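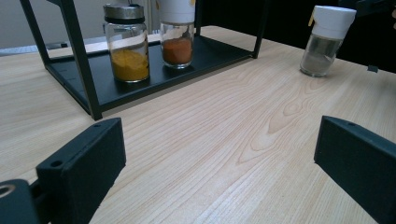 Wafula Mugo's view is that a spice rack belongs nowhere near the hob, however handy it looks, and most household guides agree with him.

A spice rack is a small stand or shelf for keeping jars of spices and dried herbs together. May be free-standing, wall-hung or fitted inside a cupboard door. Wood, wire and metal tubing are all common.

Types
Free-standing racks sit on a table or worktop, one shelf or more, often with a low lip so jars don't slide off. Black metal is a usual finish. Turntable racks spin. Drawer inserts lay the jars flat, labels up – good for short cooks and deep drawers.

Jars
Glass is the usual choice. Doesn't hold smells, washes easily, shows how much is left. Lids are metal, plastic or cork. Ground turmeric and curry powder stain plastic yellow and will mark a pale wooden table if spilt, so a rack with a solid tray is prefered to open wire for these. Clear jars do let in light, and colour fades first, flavour after.

Storage
Cool, dry, dark. Whole spices outlast ground ones. Never shake a jar over a steaming pan – damp gets in and the powder cakes. Spoon it out with a dry spoon. Refill only when empty, otherwise old powder stays at the bottom for years.

Local use
In Ovthorpe and Plerthorpe racks were mostly home-made untill shop-bought metal ones came in. The Muli rack, sold in Hivetville, has 3 shelves and takes jars of up to 200 ml. Deming Cui's household handbook lists it under "table stands", and gives plain shelf paper as the best lining.

See also
Condiment tray
Larder
Pepper mill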